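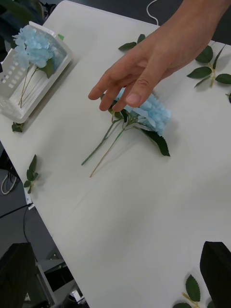 Nelum Community Arts – Programs and Outreach

Progress report to the Ziston Fund, second period
June 17, 2026

Quick version first, as I know you have a stack of these. The after-school craft program is running at both sites, Kao Street and Skirum. Spending is under plan. One thing is late (the kiln) and one thing needs a decision from you, see the end.

Attendance
50 places funded, all filled at the start of the period. 21 kids on the waiting list as of this week, nearly all of them for Kao Street. Skirum has a slower day when the school bus runs a different route and we lose the younger ones. Have asked the school for the bus calendar twice. Still waiting.

Sessions
Paper and book binding finished. Went well, ran a week over. Textile block is halfway. Print block moved to after the summer break as the press needs a new blanket and the supplier is out of stock. Clay not started, see kiln.

Older group asked for more say in what they make, so they now pick the last project of each block. Messier to plan and we buy supplies later than I would like, but they turn up for it. Would like to keep doing this next year.

Kiln
Delivered, not connected. The electrician found the Skirum panel could not take the load. Landlord has agreed in writing to the upgrade and will pay for the panel, we pay for the run to the back room. Quote in hand, within the equipment line. Realistic date for first firing is October. Air-dry clay in the meantime, which the kids don't love.

Staffing
Lead instructor hours as planned. 2 assistant posts – one filled, one readvertised with later hours after we got almost no applications. Background checks are taking longer than they did last year, so please expect the second post to show as unspent through the summer.

First aid refresher done by everyone on the payroll. Safeguarding policy updated and on the web site.

Money
$1,335 unspent on materials at the close of the period. Most of that is glaze and clay we have not ordered because of the kiln. Transport is slightly over, two extra van trips to move tables between sites. Covered from general funds, not asking for anything. Full ledger is in the spreadsheet sent seperately.

Pale blue artificial flowers
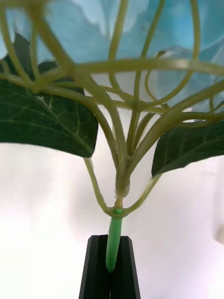
Pale blue flower heads and their thin stems, close up.

Families
Open evening at Kao Street had a good turnout, Skirum less so, it rained hard. Comment cards mostly asked for the same two things: a later pickup, and sessions during school breaks. Later pickup we can do at Kao Street, the building is staffed anyway. Breaks would need new money.

Translated sign-up forms are now in use. Should of done that in the first period, it cut the phone calls right down.

Problems
Storage. Still no proper cupboard at Skirum and supplies go home in an instructor's car. Looking at a lockable cabinet, secondhand.
Sink at Kao Street blocked again. Plaster is now banned from it.

Next period
Finish textiles, start print, get the kiln wired. Fill the assistant post. Visit the two schools that have asked about joining.

Decision needed
Can the unspent materials money carry over to the fall for clay and glaze? A yes by email is fine. We need to order ahead of the first firing and the supplier wants payment up front.

Receipts and attendance sheets available on request.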